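Jul 18, 2022

Likby opens orders for Carport, a tabletop arm kit for small labs

Good news for anyone who has been trying to teach a robot to tidy up a kitchen table on a classroom budget. Likby has opened orders for Carport, a kit that gives you a single arm, a two-finger gripper, the control software and a shoebox of play food to practice on. The first batch is 1577 kits, and the company says schools and small research groups will be served first.

We have been following this one since May, when Likby let a handful of teams try an early version, and it has come a long way! The setup guide used to run to 7 chapters and assumed you had done it all before. Now there are two, one for bolting things down and one for getting the arm to move, and a patient beginner can get from the box to a first grasp in an afternoon.

The part we like best is the choice of practice objects. Plenty of starter kits hand you a set of wooden cubes and leave you there. Carport goes straight for the stuff that makes kitchens hard: squeeze bottles lying on their sides, mugs with handles pointing every which way, toy bananas, little strawberries, a colander to drop things in. A cube looks much the same from any side, but a mug doesn't, and a program that does well with one can fall apart on the other.

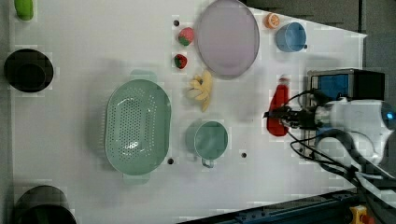
Tambunan, whose name will be familiar to readers of our comments, wrote in to say that the bottle is the real test of the lot, and that any group buying the kit should save it for the second week. Start with the fruit, goes the advice, get the grip force settled, and only then move on to things that like to roll. The same message asked for a softer set of fingertips, and Likby tells us a set is in the works (no price yet).

Training runs are recorded with Sesness, the logging program that comes with the kit. It saves the arm's movements next to the camera view, so you can play back a missed grasp and see where it went wrong. We found it quick to learn and very pleasant to use, though the export menu is still a mess and the search box only looks at file names. An update is promised for owners at no extra charge.

The full kit costs $3538 with the table mount included. You will need your own computer, a sturdy table and a bit of room for the cables, which take up more space than you'd guess from the product page. Spare fingers are sold in pairs.

Orders are open now through Likby's online store, and kits ship in the order they were paid for.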